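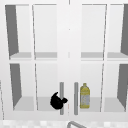 Koltitz, 2021-05-16

# Prultance Teach Station, Kitchen Pack

The Kitchen Pack adds a simulated kitchen to the Prultance Teach Station. An operator drives the simulated arm by hand controller, and each run is saved as a demonstration for policy training. No physical robot is needed at the desk.

## Wall cabinet

Two glass-paned doors with vertical bar handles, shelves behind. Objects are visible through the panes before the doors are opened, so the operator can plan the reach first. Typical tasks: open one door, take out the bottle, close the door. Force feedback at the handle is set in the task file.

## Sink and counter
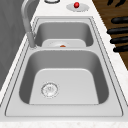
*Double-basin sink with gooseneck faucet, lengthwise view.*

Each basin has its own drain. The divider is a collision body - low carries between basins will register contact and are flagged in the log. Operators new to the controller should start with single-basin placements.

## Recording

- Input: one or two hand controllers, or the Cimlow leader arm (sold separately)
- Log rate: 20 Hz, joint and gripper state
- Takes per session file: 2,000 maximum
- Replay: full or stepped, with trim at both ends
- Reset: pedal or key

The reference set supplied with the pack holds 1,948 accepted takes, recorded by three operators in April under Sarla Chaturvedi. Rejected takes are not included.

Licensing and leader arm orders: Derek Lockwood, Wainwright office.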